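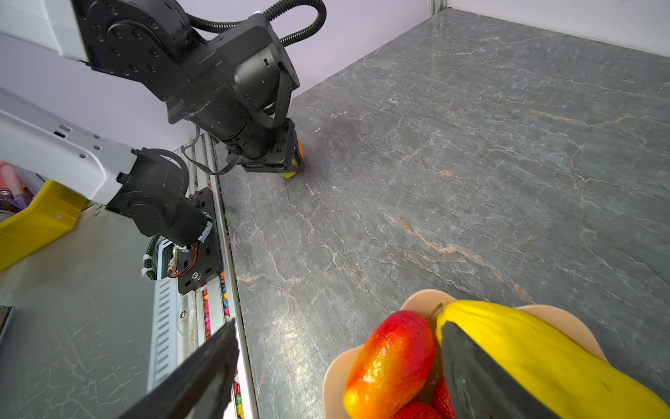
Unit 4: Ripening and storage of fresh fruit

Fruits fall into two groups. Climacteric fruits keep ripening after they are picked. Bananas, tomatoes, pears and avocados belong here. Non-climacteric fruits, such as oranges, lemons and grapes, do not get any sweeter once they leave the plant.

The main signal in the first group is ethylene, a gas the fruit makes itself. A small amount starts ripening, and the fruit then gives off more. Starch turns to sugar, cell walls soften, and green color fades as chlorophyll breaks down.

Skin color is a poor guide for citrus. An orange can be ripe inside with green patches on the peel - warm nights are the usual cause.
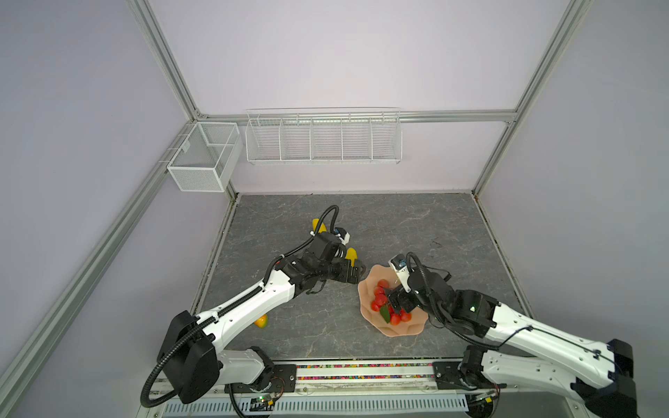

Why do tomatoes lose flavor in the refrigerator?
Cold slows the enzymes that make the aroma compounds. The sugars and acids change much less, so the fruit tastes flat.

Terms to know: ethylene, respiration rate, chilling injury.

For the April lab, read the Adilthorpe storage tables, page 22. Bring your Unit 3 notes on respiration - we will use the same graph.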